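Ticket 1373
Subject: Scan to folder fails on second floor after file server move
Opened by: Oanh Sầm, Records, Plistthorpe office
Assigned to: Tùng Cao
Opened: 19 Mar 2020
Priority: Normal
Status: Closed

Initial report (O. Sầm)
Scanning to the shared folder stopped working this morning. The copier pulls the pages through, shows "Sending" for a while, then prints a slip with "Connection error." Copying and printing are fine. Scan to email works for short jobs but rejects anything over the mail size limit, and most of our intake files are over it.

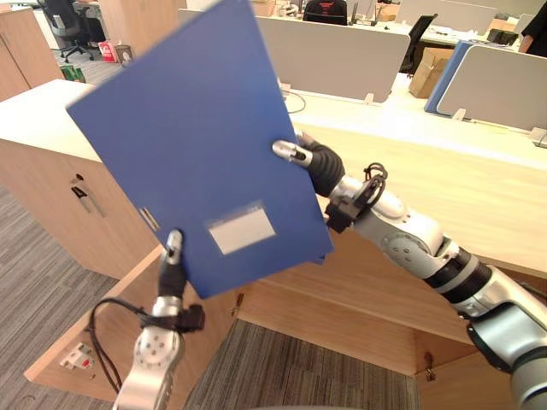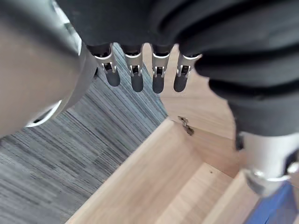 The intake backlog is 70 files. They need to be in the Ovadlow share before the branch there can process them.

T. Cao
Copier answers ping from my desk. Web page on the device loads. Address book entry "INTAKE" points to the old server by IP address. The old server was shut down last night as part of the move. Changed the entry to the new server name and asked Records to test.

O. Sầm
Same error slip. It comes out faster now.

T. Cao
The faster failure means the copier reaches something and is refused. Checked the security log on the new server. There are 12 failed logons from the copier, all for the account "scanuser". Reason given is bad user name or password. Password on the account was last changed in December and has not expired. Reset it anyway and typed it again on the copier. Test from the web page failed with the same result.

T. Cao
Ran a packet capture on the server side during a test send. The copier offers SMB version 1 only. The old server accepted this. The new one has version 1 turned off and will stay that way. The failed logons are a separate problem: the copier sends the user name without the domain, and the new server looks for a local account.

Two items to fix:
1. Firmware on the copier, to get SMB version 2.
2. User name format in the address book entry.

T. Cao
Called Bùi, who hold the service contract. Installed firmware is build 194. They confirmed a later build adds SMB version 2 but want their own technician to load it. Visit booked for tomorrow morning. They also asked for a configuration backup first. Exported address book and network settings and saved both under this ticket.

Workaround until then: Brarkerik, the small desktop scanner at the front counter, is connected to a PC and saves straight to the share. Slow, single sided, but it works. Long files should be split by section.

O. Sầm
Using the counter scanner for urgent files only. Please note it drops the network drive when the PC goes to sleep. Had to log in again twice.

T. Cao
Sleep disabled on the counter PC. Drive mapping set to reconnect at logon.

T. Cao
Technician on site. Firmware loaded, copier restarted. Address book survived, network settings did not. DNS servers were blank and the time was wrong. Restored DNS from the export and set the time source by hand. Changed the user name to the domain\user form. In the protocol menu, version 1 is now off and version 2 is on.

Test results:
One page, black and white: OK
Multi-page, two sided, color: OK
Large intake file, PDF: OK
Send to Ovadlow subfolder: failed, access denied

Write permission on the Ovadlow subfolder had not carried over in the move. Added the scan account with Modify. Retested, OK.

O. Sầm
Scanned four intake files and opened them from the share. All pages present. File names now start with the date in a different order than before. Can this be put back? Our index sorts on it.

T. Cao
The firmware reset the date format to day first. Set it to year, month, day under System, Regional. New scans will sort correctly. Files already scanned need to be renamed by hand.

O. Sầm
Renamed. OK to close.

Resolution: SMB version and user name format on copier, missing permission on subfolder. Firmware updated by Bùi. The third floor copier is the same model and still has the old build, see separate ticket.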